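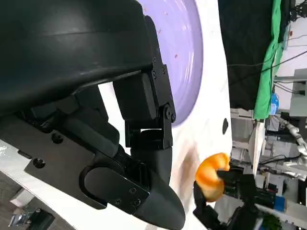 Regular readers will know I've wanted to see the inside of a slot machine workshop ever since I started writing these beginner pieces. In May my email to Flamovent finally got a yes, and in July 2021 I took the early train to Pasthorpe with a notebook, a packed lunch and far too many questions.

Flamovent repairs and refits cabinets for arcades and seaside clubs. From the road it looks like any other unit on the estate, but step through the second door and the noise hits you — dozens of little tunes, all in different keys, all at once. I loved it straight away!

My guide was Kyung-tae Ryu, who has been fixing reels since they were driven by springs and levers. He started me off on an old three-reel machine with its back open, and let me pull the handle while he pointed out the kicker, the stops and the little notched discs that fix where each reel comes to rest. I've written about reel stops before, but feeling the three clunks come up through the handle taught me more than all my reading.

Next came Ra, the five-reel video game they were setting up that week (Egyptian, as you'd guess, with a very smug cat as the top symbol). It has 40 lines and a bonus round that starts when three sun discs land. Kyung-tae put it in test mode and ran 200 spins while we drank our tea. The bonus came up 2 times, once almost at the start and then not again until my cup was empty. He was quick to say that a run that short tells you next to nothing about a game, and that I'd see something quite different if we did it again. We did, and I got no bonus at all.

The last stop was the button bench. Each Brevex button panel gets pressed over and over before it goes back into a cabinet, and the one I was shown had a counter reading 3299. The start button wears out long before the others, and players notice a sticky one within minutes. I asked which button gets used least and the answer was "Help", by a mile. Please do press it, everyone — the full pay table is usually in there, along with the rules for the bonus.

If you fancy going yourself, visits are by arrangement only and groups are kept small. Wear flat shoes, and eat before you get there, as the nearest café shuts at two. There's a shelf of spare reel strips by the exit, sold for pocket money, and mine is now pinned up over my desk. It has cherries, bells, plums and a single lonely seven.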